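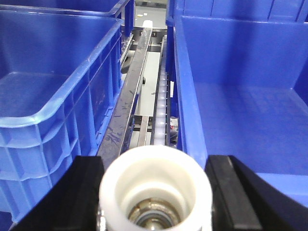
Slide 1. Gripper above the gap between two blue plastic containers.

Speaker notes: Sightlines and speech in the small repertory house
Lourenço Figueiredo
Running time 25 minutes, questions after

Slide 2. Scope
Start with the house, then the play. Waltusham seats 143 in a three-quarter thrust. Capacity drops to 122 when the front row comes out. All remarks apply to spoken drama without reinforcement. Musicals excluded; say so now, because someone will ask about radio mics.

The production under discussion is Clemska, a four-hander in two acts, revived in November. Same text in both stagings. The first was end-on at the Usmani, the second on the thrust. Two of the four actors played both.

Slide 3. What changes when the audience wraps
On an end-on stage an actor can face front within 30 degrees and be heard by everyone. On a thrust, any position past the midline puts the back of the head to one bank. Consonants go first. Vowels carry around the head well enough, so the side bank hears that a line was spoken and loses which line.

Pause here. Read the opening of the letter speech facing the room, then turn and read it to the screen. Same volume both times. No comment between readings.

Slide 4. Plan of the thrust
Point out the two vomitory entrances and the upstage door. The upstage door is the only entrance visible from all seats. The director used it for every first entrance in act one and dropped the rule in act two. Return to this on slide 8.

Slide 5. Diagonals
Standard practice is to place the speaker at one corner and the listener at the opposite corner. Each bank then sees at least one face. Works for two people. With three, the third tends to end up center, where they block the line between the other two. Clemska has three people on stage for most of its length.

The solution at Waltusham was to seat the third actor. A seated figure at center clears the sightline from row B upward. Row A does not clear, hence the lower capacity. The box office view of this is not part of the talk.

Slide 6. Tempo
Act one ran four minutes longer on the thrust. No lines were restored. The extra time is nearly all turns: an actor finishes a move before speaking, where on the end-on stage they spoke through it. Mention that the company first put this down to nerves and tried to cut it in previews. Intelligibility in the side banks got worse and the cut was reversed.

Slide 7. The quiet scene
Act two, scene two. The sister speaks below normal projection for nearly the whole scene. At the Usmani this was played on the apron. On the thrust there is no apron, and upstage was too far from the side banks.

Three placements were tried:
upstage by the door, abandoned after one run
downstage left, facing the center bank, kept through previews
center, slow quarter turns on each of the brother's lines, kept for the run

The turns are motivated by her folding the bedding. Without the bedding they look like a lighthouse. (Leave a gap for the laugh, if any. Do not wait for it.)

Slide 8. Entrances, continued
In act two the father enters by the left vomitory. The left bank sees him late and from behind. The right bank has him for six seconds before he speaks. The script gives him an unnoticed entrance, so half the house gets the scene as written and the other half gets suspense. I think both are playable. The director disagreed and moved him to the upstage door for the final week.

Slide 9. Floor surface
Short slide. The Usmani floor was bare boards. Waltusham laid Clurovard over the existing deck, which took out footstep noise and also a little of the upper range of the voice. The cast noticed; I have no measurement to show. If asked, say that and move on.

Slide 10. Larger houses
None of this scales well. In a house of 2,000 nobody would attempt the quiet scene unamplified in any configuration. In a room of 100 the turns are unnecessary and look fussy. The useful range sits between a studio and a mid-size house, and I have only worked at the lower end of it.

Slide 11. Questions
Keep the plan from slide 4 ready to bring back up. Likely questions: hearing loops, matinee audiences, whether the actors preferred one stage. On the last, the two who did both split one each way. Script extracts are on the table by the exit.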